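Bench book, ball room, Pitholm
Tuesday, October

Carried on with the drop tests on the Odinar training balls. The question from the coaches is still the same one: the goalkeepers say the new batch comes up higher and quicker off the turf than the old ones, and they want to know if it is the balls or the pitch. I don't think we can answer the pitch half of it until we get a dry day.

Set-up as before. Drop height 200 cm, measured from the bottom of the ball, plate checked with the long level first. Chou released, I read the tape. We swapped over halfway and I could see no step in the readings at the swap. Old balls were pumped up last night and left in the room, new ones the same, so they should all have been at room temperature by the morning.

Pressure gauge: the blue one reads high against the other two. I have put tape on it and written DO NOT USE. Anything in last week's pages marked "blue" needs to be treated with care, and I would sooner repeat those than correct them by a fixed amount. The gap between gauges was not the same at low pressure as at high.

Results so far. On the plate, old and new balls rebound to nearly the same height when they are at the same pressure. The spread within the new batch is smaller than within the old. That is what you would expect from balls that haven't been kicked against a wall for a season. Two of the old ones are plainly egg-shaped and I have left them out of the means but kept the raw readings at the back of the book.

What did show up is the pressure loss. Old balls drop noticeably overnight, new ones hardly at all. The kit staff pump the whole bag in the evening, so by training the old balls are soft and the new ones are not. My guess is that the keepers have got used to soft balls. It is a guess — we need morning readings from the bags as they go out to the pitch before I say it to anyone.

Also wiped the Sterinport sheet clean and started a new one for the turf strip. The strip has now had over 300 impacts in the same spot and the pile is flat there. Moved the drop point along and marked the old one with chalk.

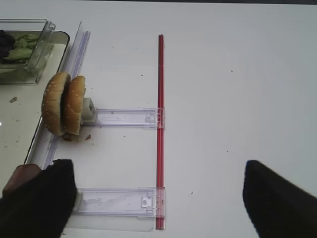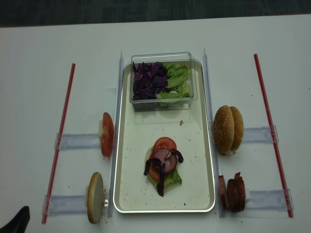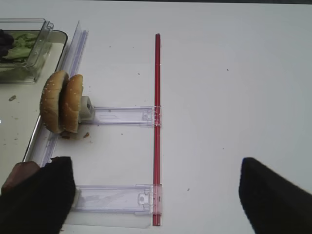

Green lettuce in the clear container, on the tray.

Turf strip, afternoon. Ran the new drop point first with the old balls, then the new, then a few of the old again as a check. Rebound is lower than on the plate for all of them, as it should be. The returning old balls came out slightly above their first readings. Either the pile is already going flat or we warmed them up by handling them. Chou thinks the pile. I would like to rake between sets next time and see if it goes away.

Tried the wet run too. Watering can over the strip, 30 minutes to drain, then the same order. The readings are all over the place and I don't trust them. Water was standing in the middle where the underlay sags, and a ball landing there does something quite different from one landing a hand's width to the side. Needs a flat base under the strip before we try again. There is a paving slab behind the shed that might do.

Wojciech Cieślak came by from the academy side and asked if we could do spin as well. Not with what we have. A straight drop tells us about height and nothing about how the ball kicks on when it arrives low and skidding, and to be fair that is the ball the keepers complain about most. He has a ramp from an old project that he will look out. If it is long enough we could at least get the same shallow angle every time and film it against the board.

One mistake to note: the third set of old balls on turf was entered in the column for the new ones. Crossed through and copied across, initialled by both of us. The sheet on the shared drive still has the wrong version.

To do:
Morning pressure readings, from the bags, before anyone touches the pump
Repeat last week's "blue" gauge sets
Rake between sets on the turf
Slab under the strip
New needle for the pump, the present one is bent
Ask the groundsman when the top pitch was last brushed
Fix the shared sheet

Chou is away tomorrow so the bag readings will be mine. Keys to the kit store are on the hook inside the ball room door.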